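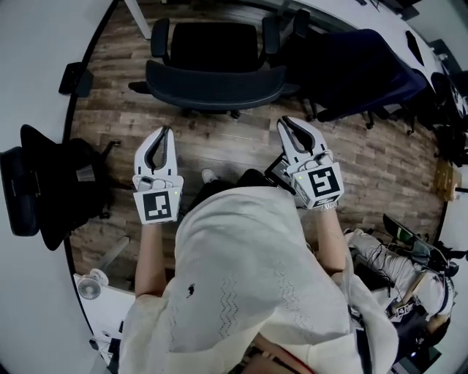

Fengying Han
Communications Lead, Vornwood

GODTON, December 10, 2022 - Two office chairs, a long run of wooden-looking planks underfoot and plenty of space to push them about: the new chair room at Vornwood is open, and people in Godton are already coming in to sit down, lean back and take their time.

Vornwood has spent the past year giving tired office furniture a second working life. We collect chairs and tables from firms that are moving, shrinking or simply changing the look of the place, then clean them, mend what needs mending and pass them on to small businesses, clubs and people who work from the spare bedroom. Since we started we have found new desks to sit at for 300 chairs. That is a number we are really pleased with, and there are plenty more on the way!

Until November all of this happened in a storage unit on the edge of town, where trying a chair meant standing in a queue of other chairs. You could sit in one, just about, but you could not roll it anywhere or turn round without knocking your knees. Visitors were very patient with us. The new room on Zeketis Lane changes all that, and we have kept it plain on purpose. Brown planks, white tables along the side, chairs out on the floor where you can get at them.

The stock changes all the time, so it is worth saying what sort of thing to expect. Black mesh chairs with arms are the ones we are asked for most. They have a curved back with a bit of give in it, and they suit people who get warm at their desks. The taller navy chairs are for anyone who likes something behind the shoulders, and they have quickly gathered a small fan club among our regulars (one gentleman came back three times to sit in the same one before he took it home). Both kinds are on casters, and both can be rolled up to a table so you can see how the arms sit against the edge. Please do this! Arms that will not go under the desk are the reason most often given when a chair comes back to us.

Each chair goes through the same routine before it reaches the floor. The casters come off and the hair and fluff are pulled out of them, a job which takes longer than anybody expects. Mesh backs are brushed, then wiped with warm soapy water and left to dry overnight. Fabric seats are vacuumed on both sides of the cushion. We check the gas lift, tighten the arm bolts and sit in the chair ourselves for 35 minutes with a mug of tea, which has become the favourite part of the week for several of us. Anything that sinks, squeaks or leans goes back to the bench.

"I bought the first chair I ever used for work without sitting in it, and I had a sore back for two winters," said Fengying Han. "What I love about the new room is watching people slow down. They come in looking for something black with wheels and then they start trying the levers and asking what each one does. Some of them go home and fix the chair they already have, and we are very happy with that as well."

That last point has led to something new. From this month Vornwood is running short chair clinics, where you can bring in your own chair and learn how to set it up. We go through seat height, back angle and arm height, and we show you how to clean the casters and look after the floor under them. Grit caught in a wheel will mark a plank floor surprisingly quickly, so we will have brushes and spare soft casters to hand. There is room for 18 people at each clinic and the first is nearly full. You do not have to bring a chair to come along, as there will be some to practise on.

The move was made possible by Xu, the local removals firm, which lent a van and 2 drivers and carried more tables up the back steps than anyone could reasonably have asked. Thank you! We are also grateful to the Godton offices that have handed over furniture this autumn. If your workplace is clearing out, please get in touch before the skip arrives - we can usually collect within a fortnight, and we are happy to look at chairs with missing arms or worn seats, which are useful for parts.

We are particularly short of smaller tables at the moment, the kind that will fit in an alcove or under a window. Chairs with a low seat are wanted too, for our shorter customers, who have been waiting a while.

The room is open in the mornings, with later visits by arrangement. Entry is free and you are welcome to sit for as long as you like. The entrance is on the level from the car park side, and the team can bring a chair out to you if that is easier.

For clinic places, furniture collections or further information, please contact Fengying Han at the Vornwood office, Zeketis Lane, Godton.

ENDS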